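Put the Unit Price Where the Hand Goes

Unit pricing is the small second number on a shelf label, the one that gives cost per ounce or per hundred count. It is the most useful figure in a grocery store and the worst displayed. I have spent a fair part of my working life on label layout, and I want to argue that the unit price should be the larger of the two numbers, printed at the same height and in the same position on every label in the building.

The case against the current arrangement is mechanical. A shopper standing at a shelf has a viewing distance of two to four feet. At that distance the package price, set in heavy type, reads without effort. The unit price is often set at a quarter of that height, in a corner, and the unit itself is smaller again. A shopper with ordinary eyesight has to lean in. Many will do this once or twice per trip and then stop.

The second fault is inconsistent denominators. One brand of pretzels is priced per ounce, the next per pound, and the multipack beside them per bag. Each label is correct. None can be compared without arithmetic. Last November I went through the dry goods aisles of a mid-size store and recorded 1074 labels. In 66 of the product groups, at least two denominators were in use within one group. The store was well run and its manager was surprised by the result, as I was.
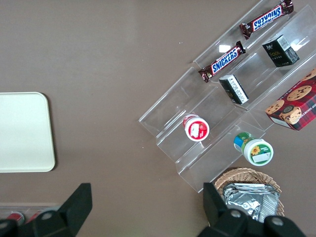

Denominators drift for a dull reason. The label file is assembled from supplier records, and each supplier fills in the unit field according to its own habit. Software such as Drulo, which we used on that job, will print whatever the field contains. It has a setting to force one unit per category, and the setting is off by default. Turning it on requires that somebody decide what the categories are. That decision takes a few weeks of tedious work and belongs to no department in particular, so it is put off.

Primo Marchetti, who ran pricing at the Trastunico stores when I started there, held that unit pricing should stay small. His reasoning deserves a fair statement. Most customers, he said, buy to a budget for the trip and not to a rate. Someone with twelve dollars left needs to know what the package costs. The rate is of interest only to a person who can afford the larger size, and a label that shouts the rate is a label written for that person. He also pointed out that a large unit price beside a large package price produces misreadings at the register, and that misreadings cost staff time.

I accept the second point and would handle it with position and color. Package price at the left on white, unit price at the right on a tinted field, never reversed. The Tratau store tried this in two aisles, and complaints at the register rose for two weeks and then returned to their earlier level.

The first point is harder. It is true that a rate is no help to someone who can't reach the larger package. But the larger package is frequently not the cheaper rate. Promotions fall on middle sizes, and the family size is sometimes left at full price beside them. A shopper on a tight budget who assumes that bigger is cheaper pays for the assumption, and a legible rate would correct it.

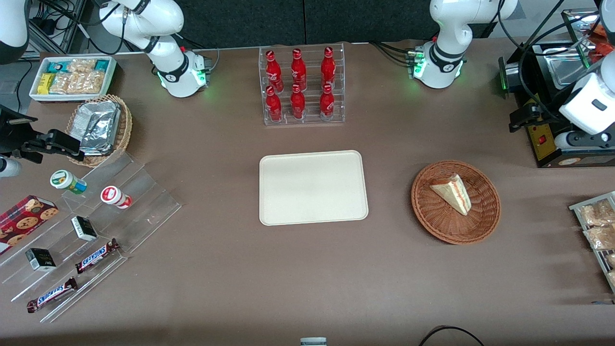
Mixed purchases are where present labeling fails most completely. A person stocking a break room or a party does not buy one product in two sizes. The list runs across categories, and the real comparison is cost per serving over the whole lot. Set out a table of packaged snacks and drinks like this one, with a tray in the middle for serving, and ask what it costs per person. The labels will give you ounces for one item, fluid ounces for another and a count for a third. I would not want a per-serving figure on every label, given how elastic the word "serving" has become on packages. I would settle for weight on everything solid and volume on everything liquid, with counts allowed only for goods such as tea bags where weight means little.

Cost is the objection I hear most from owners. Paper labels are replaced on a regular cycle, so a new template adds almost nothing beyond the design work. Electronic labels need a template push and a check of each display size. At Duan, with over 2000 electronic labels on the floor, the push ran overnight and the check took one person three mornings. The category work is the real expense, and it only has to be done once if new items are assigned a unit on entry.

My proposed standard, then: unit price no smaller than the package price, denominator in type at least half that height, one denominator per category, fixed position. Sale labels follow the same rule and show the sale rate. Where a multi-buy offer applies, the label shows the rate at the offer quantity and at the single quantity, in that order.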